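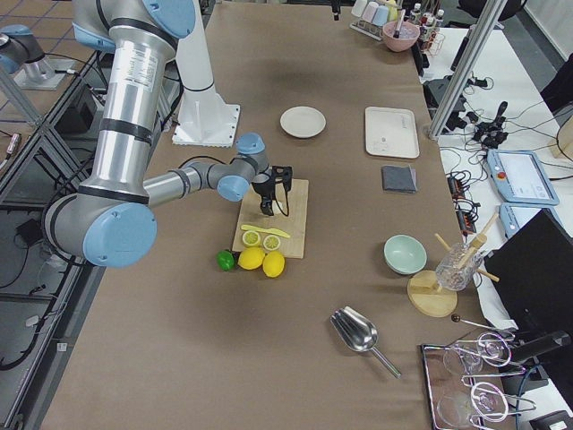 4.2 Preparing the table for the first cutting task

Before you start the Stalside kitchen set for the first time, the table must be prepared and every object must have its place. Cover the table top with brown paper and fix the paper well at the corners. Put the cutting board where the gripper can come down to it from above, with the toy knife and the lemon halves on the board and the whole fruits on the paper along its edge. Plates, bowls and glasses can stay on the table during this task if they are outside the marked working area.

1. Switch off the arm at the power strip and wait until the light on the controller is off.
2. Place the board in the working area. The long side must be parallel to the table edge.
3. Lead the gripper cable in a free loop. Do not pull it tight and do not fix it with tape to the forearm.
4. Switch on the power and take the teach pendant in your hand. Release the red button by turning it.
5. Select "Tijani table" in the menu, then "Home". The arm moves slowly to its start position. This takes almost 90 seconds.
6. Open and close the gripper 2 times with the pendant. If the fingers do not close completely, see section 3.

Note: The software version from April does not save the board position after a restart. Please repeat steps 5 and 6 in this case.

CAUTION: Keep your hands away from the table while the arm is moving. Glass objects must stand outside the reach of the elbow also, and this reach is larger than the reach of the gripper.

Spare boards and paper can be ordered from our store in Boltville.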